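Notas para la charla del club de lectura en voz alta
Biblioteca de Renddale, julio, 11 de la mañana

Saludar con calma, que la gente todavía estará buscando silla. Dar las gracias a Rongrong Deng, que me prestó su ejemplar de "Pippi Calzaslargas" (el mío, pobrecito, perdió las tapas hace años y lo sigo queriendo igual).

Empezar por la pregunta que me hacen siempre: ¿por qué leer a Pippi en voz alta a niños que ya saben leer solos? Contar lo de mi abuela, que ponía la misma voz para Tommy, para Annika y para el caballo, ¡y nos daba exactamente igual! Dejar que se rían un poco.

Leer el principio, la llegada a Villa Villekulla. Despacio. Parar cuando Pippi levanta el caballo y mirar las caras antes de seguir.

Hablar luego de las casas de los libros. La de Pippi tiene el porche, el mono, la maleta llena de monedas de oro, y cada niño la amuebla a su manera. Preguntar al público cómo imaginan la cocina. Dejar tiempo, que esto siempre se alarga y a mí me encanta que se alargue.

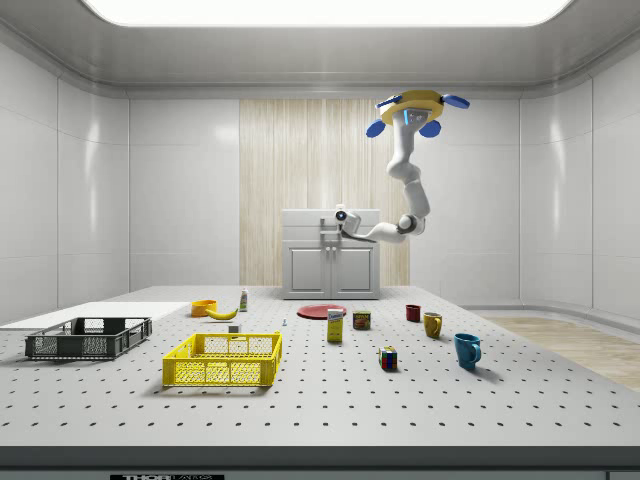
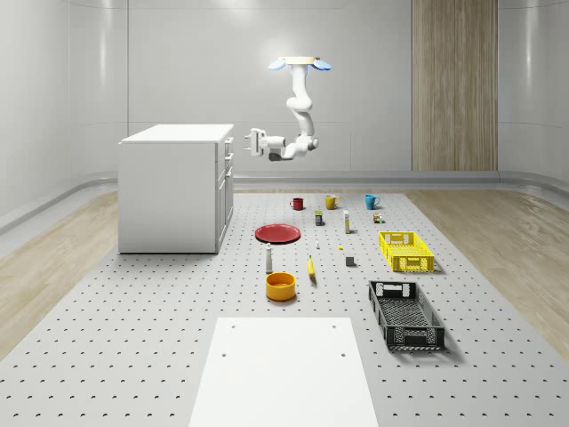
El brazo robótico y el armario blanco, en dos imágenes generadas por ordenador.

Volver al libro con la escena de la escuela, que es mi favorita. Pippi no entiende para qué le preguntan cuántas son siete y cinco si la maestra ya lo sabe. Leerla entera, aunque vayamos mal de tiempo.

Mencionar el cuaderno de Bethel Dinsa, que lleva apuntadas 3 lecturas completas de Pippi con sus alumnos de Cadano, y lo que escribió al margen de la última: "hoy han pedido otro capítulo antes de que cerrara el libro". (Buscar la página antes de salir de casa, por favor, que la otra vez estuve pasando hojas un buen rato.)

Recordar que el fondo infantil ya tiene más de 3000 títulos y que se pueden llevar a casa.

Terminar con el capítulo del circo y abrir el turno de preguntas. Beber agua.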